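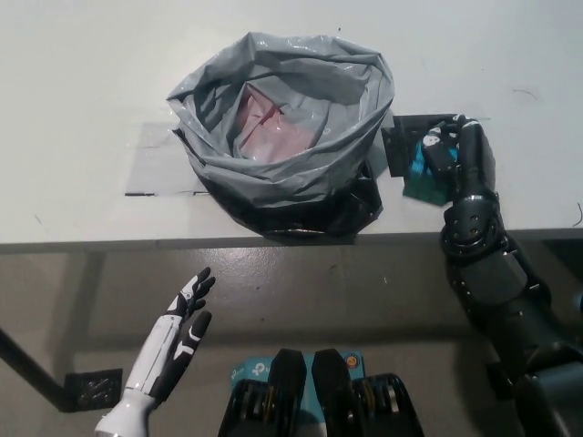 Sacos de plástico, um cinzento e um preto, sobre uma mesa branca.

Imprimir | Enviar por e-mail

Domden -- registos de recolha seletiva porta a porta

LEIA-ME da versão de 4 de setembro de 2021

O Domden é um conjunto de tabelas com registos de recolha de resíduos domésticos no bairro de Paewai. Cada linha corresponde a um saco deixado à porta e pesado antes de seguir para o ecoponto. Os dados foram compilados pelo projeto Gernovo para estudar a separação em casa e os erros mais frequentes na escolha do saco.

Participaram 400 habitações, distribuídas por 40 ruas. A recolha começou em abril e manteve o mesmo percurso até ao fecho desta versão. As habitações que mudaram de morador a meio ficaram com dois códigos diferentes.

Ficheiros

O ficheiro sacos.csv contém o código da habitação, o código da rua, a fração declarada, a fração observada e o peso em gramas. O ficheiro ruas.csv indica o tipo de construção predominante e a distância ao ecoponto mais próximo. Em notas.csv estão os comentários dos pesadores, transcritos tal como foram escritos, com abreviaturas e erros.

A codificação é UTF-8. O separador é o ponto e vírgula, e as casas decimais usam vírgula. Quem abrir os ficheiros numa folha de cálculo com definições inglesas terá de alterar as duas coisas na importação.

Frações

Foram usadas 3 frações: embalagens, papel e indiferenciado. O vidro ficou de fora, porque em Paewai só é recolhido no vidrão. A cor do saco não foi registada. No início cada casa usava o que tinha na despensa, e a cor não dizia nada sobre o conteúdo.

Quando um saco vinha dentro de outro, os dois foram pesados juntos e contam como uma única linha -- o campo "duplo" tem o valor 1 nesses casos.

Limitações conhecidas

A balança usada nas ruas de código P tem resolução de 2 gramas; as restantes têm resolução de 1 grama. Os sacos molhados pela chuva não foram corrigidos. Há linhas sem fração observada, quase todas de sacos fechados com nó que não foi possível abrir sem rasgar.

Os moradores sabiam que os sacos seriam vistos. É provável que a separação fosse mais cuidada do que o habitual, sobretudo nas primeiras semanas.

Privacidade

As moradas foram substituídas por códigos e a tabela de correspondência foi destruída. Documentos pessoais encontrados nos sacos de papel não foram lidos nem descritos.

Utilização

Os dados podem ser usados e redistribuídos com indicação da origem. A limpeza foi feita com a ferramenta Prurnon, cujo ficheiro de regras está na pasta "regras". Pedidos de correção devem indicar o código da habitação e o número da linha.

Partilhas: 3 | Comentários: 2
Imprimir | Enviar por e-mail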